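How to Check a Pick-and-Place Policy for Object Bias

A policy trained on tabletop demonstrations can score well and still be ignoring the instruction. It may simply go for whichever object it saw most often in training. The swap test described on this page measures that. We use it at Lokdale on every checkpoint before it goes into the Miranda results table.

What you need

A trained policy that takes a text instruction, an arm with a parallel gripper, one fixed camera, a bowl, and 2 objects that differ in color and shape. Both objects must be in the training set. Low walls around the table save a lot of time picking things up off the floor.

Step 1. Set the start state

Place one object in the bowl and the other on the table beside it. Open the gripper and move it to the start pose above the table. Keep the front part of the table clear, as the policy will need a place to put things down.

Our start state for the "block in" condition has the green block lying flat in the wooden bowl and the plush strawberry to the right of it. The fingers are open and hold nothing.

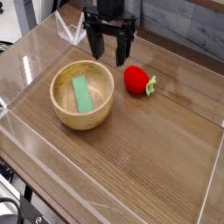
Step 2. Run both instructions

From the same start state, run "take the block out of the bowl" and "put the strawberry in the bowl." Alternate between them. Reset by hand after each trial and compare against a saved reference picture from the fixed camera. Stop a trial at 55 seconds.

Step 3. Swap and repeat

Put the strawberry in the bowl and the block on the table, then change the instructions to match. Run 200 trials in total, split evenly over the four combinations.

Step 4. Score the first contact

Write down which object the fingers touch first. Task success goes in a separate column. A dropped strawberry still counts as a correct first contact.

Reading the numbers

Compare the first-contact rate for each object across the two instructions. If the rates barely move when the instruction changes, the policy is not using the text. We flag a checkpoint when the gap is under 20 percentage points. Flagged checkpoints are retrained with the Kusport relabeling script and tested again from Step 1.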